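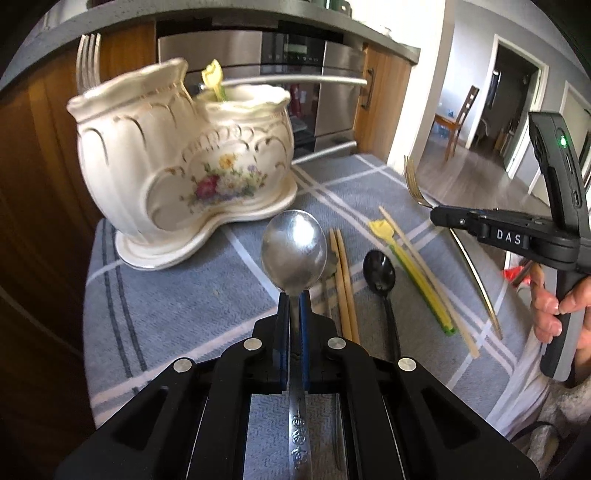
*A spoon over the plaid tablecloth.*

So the Greltcombe soup supper is moving, and I have to say I'm pretty pleased about it! The old spot on Cormier Street closed its kitchen in March, and I'd half given up on seeing the thing happen this year. Now the word is that it'll be at the Sidcombe hall in October, doors at 5 p.m., with 24 soups on the go (last year I only got through four, and I had a nap after).

Tickets are $2 again, same as ever, and they're printing 1000 of them. If those go early they might open a second sitting, but I wouldn't count on it. The Flandano bakery is doing the bread, which means the seeded rolls, which means I'm getting there at 4:30.

Parking behind the hall is tight, so walk if you can, or try the lot by the library. Bring your own bowl if you've got one you like. They'll have paper ones too. Tickets go on sale at the bakery counter in September, cash only.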